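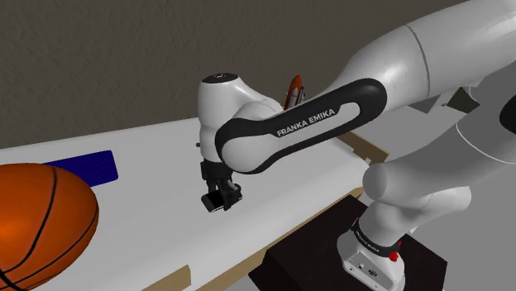

Dridton, 26 January 2021

About the Club

Vrettos Volleyball Club has teams for girls and boys from under-12 up to seniors. We have 397 registered members and 19 teams this season. Home matches are played at the Loneck Sports Hall, which seats 200.

The senior men play in the regional second division. Joris De Graaf is head coach and also runs the under-16 boys. Before coming to Dridton he coached the women's team at Ferkunura for six seasons.

Younger players train twice a week and older groups three times. You do not need to have played before to join the under-12s or under-14s. From under-16 up, we ask new players to attend a trial session first. The next trials are in February.

The yearly fee is 200 for juniors and includes a match shirt. Knee pads and shoes are not included. Sign-up forms are at the front desk of the hall.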